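Diary, May 2023: the cell rules, second reading
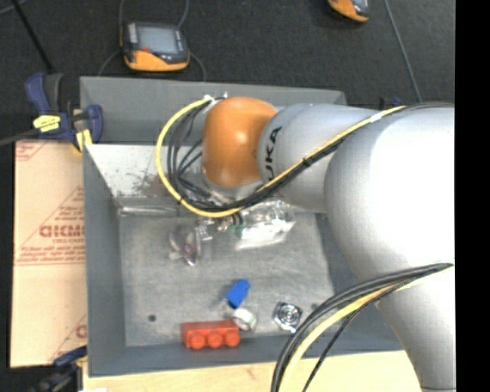 Kazlauskienė

I spent the morning with our internal rule sheet for the picking cell and a red pen. The sheet was written in April, when we moved the work from Skosport to the room at Kollow, and I can see that it was written in a hurry. Rule 3 says "cables must be safe." Safe how? A new person can read this and learn nothing.

So I stood by the bin and tried to write what a person should check. The cables go along the arm and make a wide loop at the wrist, and white ties hold them. My new text is: before the first run, move the wrist by hand control to both ends of its range, at slow speed, and watch the loop the whole time. If the loop touches the bin wall or pulls tight, stop and tie again. It is longer than the old rule, but I think it can be followed.

The next rule was about clamps. The old text asked only that the bin is "fixed." I wrote that every clamp on the bin must be tried with the hand before power is on, and after each change of bin. A bin which moves a little is worse for us than a bin which moves a lot, for the small error is found late.

Then the objects. I would like the test set to keep its difficult members: clear plastic that wrinkles, something shiny with ridges, a ring, a toy brick. It is tempting to take out the clear ones when the numbers are bad. I added a sentence that the set may not be changed inside a series of 100 picks, and if an item breaks, the series is closed and a new one begins.

I am not content with the paragraph about the handheld devices. Where should they be put down during a run? I wrote "outside the reach of the arm," then crossed it out, and wrote it again with the words "and with the cord free." Maybe Stunard has a better wording in their own sheet, I must ask for it.

After lunch I typed everything. The stop button test stays as it was, once each shift, signed. Tomorrow I will print the sheet and hang it by the door, at the height of the eyes this time.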